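Lanik suture practice pad, reviewed by Kavitha Nair

The Lanik pad is sold for interrupted-stitch drills. I used one through July with dark thread on a curved needle.

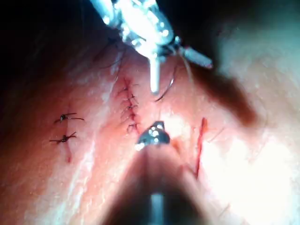 Closely spaced stitches at center, two interrupted sutures at left.

Surface detail is good: pores, creases, short pale hairs. The hairs matter in use, as they catch fine thread when a loop is drawn down.
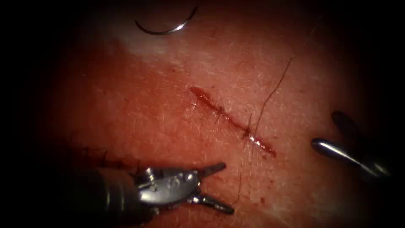
Xinyi Fan wrote in to say hers tore at the lips of the cut after 50 passes, and that wider bites fixed it.

Red fluid is a fair test of visibility. It hides the wound edge, so place the upper stitches first.

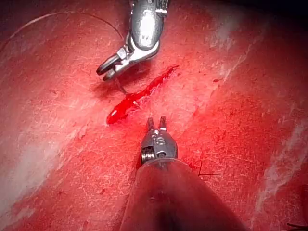 Fluid pooled at the lower left of the incision.

Knots seat flat if the tails are kept short. Spacing is left to the user; there are no printed guides.
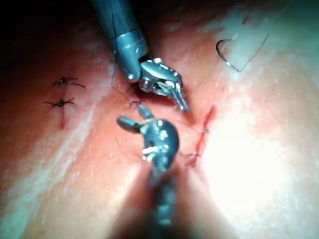
Yichen Fan disagrees on tails: leave them long until the row is finished, then trim.

Score: 7. Refill pads come in packs of 2.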